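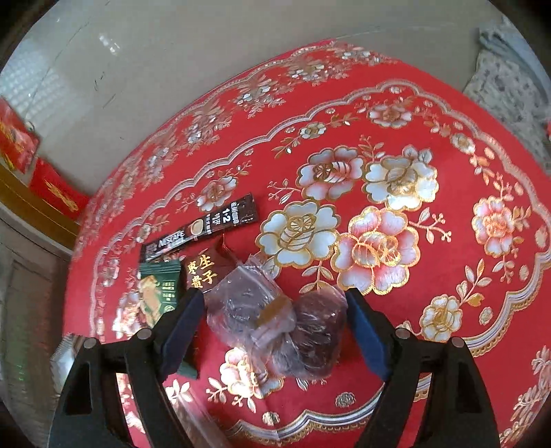 The Prondis hand-held gripper: our work gallery

Small packets on a red cloth. A Nescafé 1+2 stick, a little green snack packet, a dark brown square with 早生贵子 in gold (a wish we have always been fond of, as it is a blessing for a newly married couple) and two clear bags with something dark and reddish-brown inside, which look to us like dried dates in the fuller one. The navy pads are the standard pair.

Welcome to the gallery, and thank you for finding your way to it - the link is rather tucked away at the bottom of the site and we keep meaning to move it. Drirnlow hires out and sells the Prondis, a hand-held gripper with a camera on it, for people who want to record everyday handling work and use it to teach a robot arm the same jobs. You hold it, you squeeze, the two fingers close, and the camera sees what the fingers see. We are a small outfit in Rinard with a long bench, a good kettle and more tablecloths than any business strictly needs.

Most people who write to us ask what the thing is like to use before they ask what it costs, and we think that is the right way round. So we have put our notes on the page as well, in the hope that they will be of some use to you while you make up your mind. They have grown a bit over time. Please skip about as you like.

Why we like a laid table

A good deal of grasping work gets done on a bare grey bench, and there is nothing wrong with that when you are starting out. But homes have cloths on the table, and cloths have flowers on them, and big pale peonies edged in gold on a red ground are a proper test for any system that has to decide where a packet ends and the table begins. We tell new customers to try a plain surface first, get comfortable, and then fetch out the busiest cloth in the cupboard.

Cloth has another habit, of course, and that is rucking up under a fingertip. If you come in low and flat the pad will push a little wave of fabric along in front of it. Come down from slightly above, let the tips touch either side of the packet, and squeeze gently. It takes a morning to get the knack and then you stop thinking about it.

Thin sticks and sachets

Coffee sticks are lovely things to practise on, as they are cheap and they don't roll far. The long edge is the one to go for. Taking one by the end works too, but the powder runs down inside and the whole thing droops, and a drooping stick is hard to put into a jar. We suggest recording both ways if your robot will have to cope with whatever it finds.

Shiny wrappers are worth a word too. A window behind the table will throw a bright patch on foil or film, and the patch moves as your hand moves. We don't draw the curtains for it. If the finished robot is going to live in a room with a window, it may as well meet one early.

Bags that change shape

Clear bags are, we will admit, the part of the job that brings most of the telephone calls. A loosely wrapped bag gives way where you pinch it, and a tightly filled one pushes back. The plastic creases differently each time, you can see the contents and the reflections both at once, and two bags lying side by side can look like one large bag. Our own advice is to aim for the fullest part and to keep the squeeze slow, and to let go if only the film has been caught. Leave those tries in your recordings and label them as misses. They are every bit as useful as the good ones.

The fingers and pads

Each finger is a black, angular jaw, open in the middle to save weight, with a soft pad on the inner side. The linkage turns on metal pins. The pads are cut and finished for us by the Omerović workshop, who have been very patient with our changes of mind about thickness. They slide off for washing - warm water and a drop of washing-up liquid, nothing stronger - and they want to be properly dry before they go back on. Sugar is the great enemy, and after an afternoon with sticky fruit or boiled sweets you will feel the drag on the pads before you see it.

Spare pads come in pairs. Please change both together, even if only one looks tired, or the grip will pull to one side.

Weight and comfort

The whole gripper weighs 576 grams with the camera fitted. That sounds like very little, and for the first half hour it is. By the end of a long session your forearm will have views. We work in spells of 46 minutes, which is an odd number we arrived at by way of a kitchen timer that won't be set to anything sensible, and it has suited us so well that we have kept to it. Stop, stretch, have a biscuit, change hands if you can manage it.

The handle fits a medium or large hand nicely. For smaller hands we can send the shorter trigger, at no extra charge, but do mention it when you book as it has to be fitted on the bench.

What the camera takes in

The lens is a very wide one, so straight edges bow outwards and a round table becomes a great curve. Everybody remarks on it the first time they play back a recording. It does mean the view takes in a good deal of the room along with the job, including chairs, blankets and whatever happens to be leaning on the wall. We don't mind that a bit, and most of our customers want it that way, but do have a look round before you start and put away letters, family photographs and anything else you would not care to share. Let the household know too, so that people can keep out of the way if they would sooner not be recorded.

How the hire works

We have 6 hire kits and they go out in a padded case with a charger, two pairs of spare pads, a cleaning cloth and a printed guide that we have tried hard to keep friendly. You can have a kit for a fortnight or a month. April is always busy, for reasons we have never got to the bottom of, so if you are hoping for a spring start it would be wise to write to us early.

When the kit comes back we copy your recordings to a drive, check that they all open, and post the drive to you. Our own copy is wiped once you tell us yours is safe. If you would like us to trim and label the recordings first, we do that as a separate service, priced by the hour, and we will always do a small batch for you to look over before we carry on with the rest.

If you would like us to do the recording

Some customers would sooner send us a list of jobs than a person to do them, and that is perfectly all right. We have a kitchen, a sitting room and a rather narrow hallway in Rinard that we use for this, and we can work in your own premises by arrangement. Our largest job so far came to some 2,426 separate pick-ups, all of them packets, pouches and small boxes, and we were all very glad to look at something large and square afterwards.

Tell us what sort of objects matter to you, whether the packaging needs to come from a particular country, and how untidy you would like things to be. Customers are sometimes shy of asking for a mess. Please don't be! A robot that has only met neat rows is in for a shock in most of the kitchens we know, ours included.

What it won't do

The Prondis is a two-fingered gripper and it has the limits you would expect. It won't undo a screw top on its own, it struggles with a single sheet of paper lying flat, and it is no use at all for anything heavy enough to need both arms. Very hot pans are out as well, on account of the pads. It is also not waterproof, so damp fruit is fine but the washing-up bowl is not - we have had one come back from a washing-up bowl, and it was a sad little parcel to open.

Trying one for yourself

You are very welcome to come and try a Prondis before you hire or buy. Visits are by appointment, usually from ten in the morning, and last as long as your questions do. Bring a few of your own objects in a carrier bag if you can, the more awkward the better, and we will clear a space, put a cloth on the table and let you get on with it. Tea and coffee provided.

To book a visit, ask about a kit or order spare pads, please use the form on the Contact page. We answer everything, though it can take us a couple of days when all the kits are out.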